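Ticket 1088 - Brevar hand gripper, trial kit
Opened: August 24, 2021
Product: two-gripper kit from Demano, on approval
Status: open, with the supplier

Reported problem
Grip reading drops to zero while the jaws are plainly shut on something. The log then records a release and starts a new pick. One tidying run came back as 137 picks, a level of industry I can't claim.

Firmware 308 on both units. Pads as supplied. Calibrated twice, the second time after reading the instructions.

Step 1. Flat-sided items
Started with cartons, as the Plundness support page advises "a firm rectangular object". Upright, one pad to each side, held until the reading settled. No false release on the cosmetics box. Swapped units, same result, so I stopped blaming the left one.
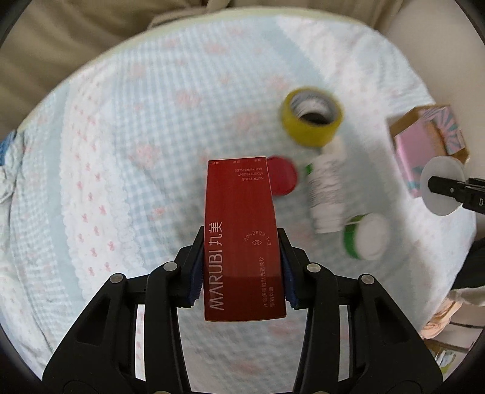

Fig. 1 - Step 1, red Marubi eye essence box between the pads.

Step 2. Cable and charge
Changed the lead for the spare. Changed it back, as the spare is too short to reach anything worth picking up. Battery at full on both. The fault log still stops dead at 2000 lines and quietly eats the oldest ones, so please don't ask me for the early entries again.

Step 3. Round items
Fault appears. With a roll of tape the reading holds for a moment, wobbles, then goes to zero. Squeezing harder helps briefly and does nothing for the wrist. The roll stays put throughout - it's only the software that thinks I've dropped it.

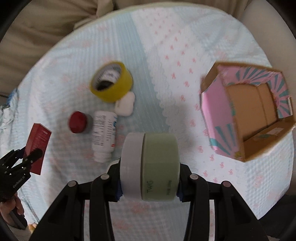 Fig. 2 - Step 3, wide tape roll in one gripper, small red box in the other.

Reply from Demano support
"Please confirm that the object is within the supported range and restart the unit." Confirmed. Restarted. The supported range is given in the Cisneros setup guide as "everyday household items", and I would put tape in that group.

Still wanted from Demano
- a release threshold we can set ourselves
- a longer spare lead
- word on whether the December update touches any of this

Grip and handle are otherwise good and I'd like to keep the kit. Approval period paused until there's an answer on the threshold.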